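Paperback

From Plurkadier, the general reader's reference

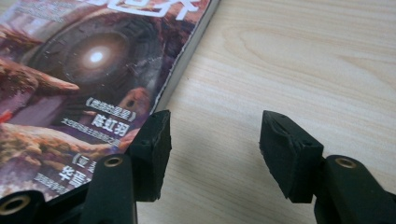 A science-fiction paperback on a wooden tabletop.

A paperback (also softcover or softback) is a book bound in heavy paper or thin card, usually held together at the spine with glue. It is the cheaper sibling of the hardcover, and has been blamed at various times for the decline of reading, the spread of reading, and the state of the nation's coat pockets.

Origins

Books in paper covers are older than the word. Printers in several parts of Europe sold their sheets in plain wrappers, on the understanding that the buyer would pay somebody else to put a proper binding on them. Many buyers never got around to it. By the nineteenth century, publishers had noticed, and began selling cheap paper-covered novels to railroad passengers, a group with long hours to fill and no way to leave.

The modern mass-market paperback took shape in the 1930s, when publishers in Germany, Britain and the United States put out low-priced reprints in large runs. Many were sold in drugstores, train stations and newsstands, where a person could buy a novel without having to face a bookseller.

Binding

Most paperbacks are perfect bound, a term that has caused some bitterness among people holding a loose page 63. The folded sheets are stacked, the folds are trimmed away, the spine edge is roughened, and hot glue is applied before the cover is wrapped around. Older glues grow brittle with age, so a book from the 1950s may open once, with a crack, and then become a collection of leaflets. Newer adhesives bend more willingly. Sewn paperbacks exist and last longer, and cost more to make.

Formats

The mass-market size is the small one, meant for racks and pockets. The trade paperback is larger, on better paper, and often shares its page layout with the hardcover. The gap in price between the two has been the subject of long complaint from readers who say the words are the same.

Sizes vary by country and by publisher, which keeps the makers of bookshelves humble.

Cover art

Since early paperbacks were sold from racks, the cover had a few seconds to do its work. Crime novels favored guns, blondes and doorways. Westerns favored hats. Science fiction was given planets, tunnels, glowing lights and machinery of no stated purpose, sometimes painted by artists who had not been shown the book. Authors have complained of this for decades. Sales departments have mostly been able to bear it.

In her study The Rack and the Reader, Halima Biwott compared 400 science-fiction covers with the stories inside and found 14 on which the main object shown did not appear in the text at all. She considered this a better result than expected. Peninah Rashidi, reviewing the book, objected that Biwott had counted "a large round thing" as a match wherever the story had a planet in it -- a fair point, to which Biwott replied at some length.

Returns and stripping

Unsold mass-market paperbacks have often been cheaper to destroy than to ship back. Under the practice known as stripping, the store tears off the front cover, returns it for credit and pulps the rest. A printed notice in many paperbacks warns that a copy sold without its cover may be stolen property. The notice is inside the book, where anyone buying a coverless copy has a good chance of finding it afterward.

Care

Paperbacks keep best upright, dry and out of direct sun. Readers divide sharply over cracking the spine. The Sestley Reading Circle once gave an entire May meeting to the question and ended with two reading circles.

See also

Bookbinding
Dust jacket
Hardcover
Pulp magazine
Remaindered book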